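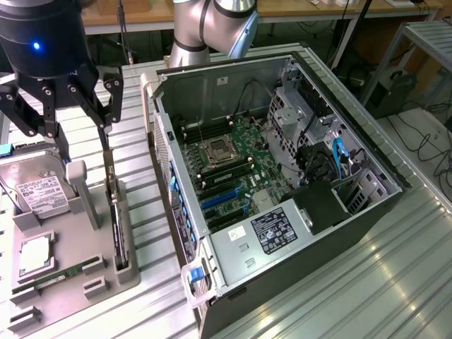

*Computer parts in a gray tray. The green one along the bottom is a memory module.*

## How Does a Computer Remember Things?

Suppose you write a story on a computer in the morning. You save it, turn the computer off, and go to school. When you come home, the story is still there. Where was it all day?

A computer has two main places to keep things. One is called memory and the other is called storage. People mix up the two words all the time, even grown-ups.

### Memory is like a desk

When you do homework, you put the books you need on your desk. You can reach them quickly. A computer does the same thing with its memory. When you open a game, the computer copies parts of the game into memory so it can get to them fast.

Most computer memory only works while the power is on. When the power goes off, everything in it is gone. This is why you can lose your work if the lights go out before you save it.

The full name is random access memory, or RAM. It comes on a thin board with black chips in a row.

### Storage is like a bookshelf

A bookshelf holds many more books than a desk, but you have to get up and walk over to it. Storage holds your pictures, songs, and stories, and it keeps them when the power is off.

One kind of storage is the hard disk drive. Inside its case are flat, round disks called platters, which spin very fast. A tiny arm moves over each platter and reads and writes spots of magnetism. The spots are much too small to see.

Many newer computers use a solid-state drive. It has no spinning disks and keeps everything on chips, so it makes no noise.

### Ones and zeros

Computers store everything as numbers, and they use only 2 digits: 0 and 1. Each 0 or 1 is called a bit. Eight bits together make a byte.

There are 26 letters in the English alphabet, and each one has its own pattern of bits. A capital A is 01000001. A short word like "cat" takes three bytes in the most common code. A photo can take millions.

### Try it: the desk and shelf game

You need a friend, a pencil, paper, and 12 small cards with a word on each.

1. Lay the cards face up and look at them while your friend slowly counts to 40.
2. Turn the cards over. Say as many words as you can. That is your memory.
3. Play again with new words, but write them down first. The paper is your storage.
4. Wait until after dinner and try both lists again. Look at the paper for the second one.

### Words to know

**Bit:** a single 0 or 1.

**Byte:** a group of eight bits.

**Platter:** a spinning disk inside a hard disk drive.

*Written by Ha-rang Seo*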